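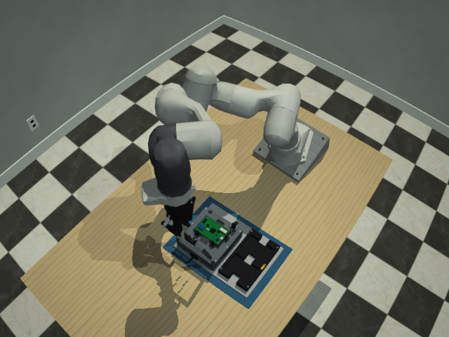
Overview camera: the arm over the board fixture on the left station, cut-out tray on the right.

Imidari Bench Demos

Welcome! Imidari is a set of teleoperated demonstrations recorded in simulation, all of them on one tabletop with one arm and one parallel gripper. A person drives the arm by remote control, and we log what they do so a policy can learn from it. We had a great time building this and we'd love to see what you train on it.

Release notes, 6/11/19
3391 demonstrations in total
386 held out for testing, never mixed into training
58 recovery runs, where the operator fumbles on purpose and then fixes it (our favorites!)

What's in the workspace

The arm is bolted to a plate on the tabletop. In front of it is a blue mat with a light gray pad on it, and the work goes on top of that. The parts are a green circuit board, dark gray and black fixtures and a boxy gray housing with a lid. Floor, walls, shelf and light switch are part of the room model and stay in the renders, so crop if you don't want them.

How the demos were driven

Operators used Dramon, our little remote-control client. It maps hand motion to the gripper pose, and a foot pedal slows everything down for the fussy bits near the parts. New operators got 69 practice runs before anything counted. It sounds like a lot, but the difference in smoothness is huge.
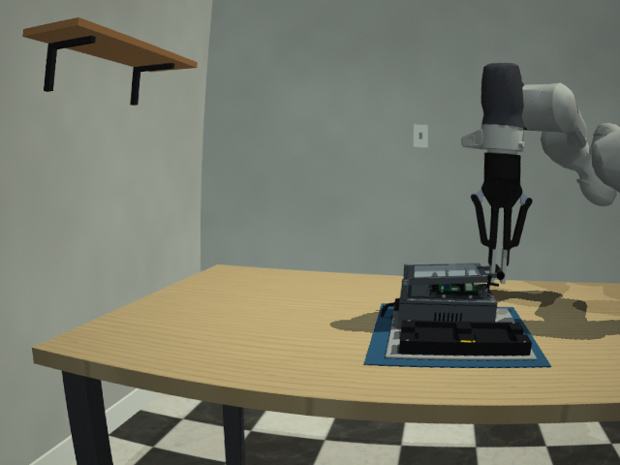
Camera views

Each demo comes with an overview stream and a table-level stream. The table-level one is the best for watching the fingertips close to the housing, and it's the view we used for our baseline, Yao. Shadows from the arm fall across the tabletop, and we left them in.

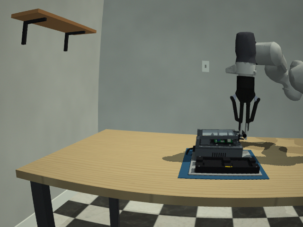
Table-level camera: fingertips at the upper right edge of the gray device.

Loading

Unpack the archive and point the Ondano reader at the top folder. Joint angles, gripper opening and pedal state share one clock with the video. Pedal state is missing from a few of the early June runs; the reader fills it with zeros and prints a warning.

Found a bad demo? Send us the run number and we'll look at it. Plots of your results are very welcome too!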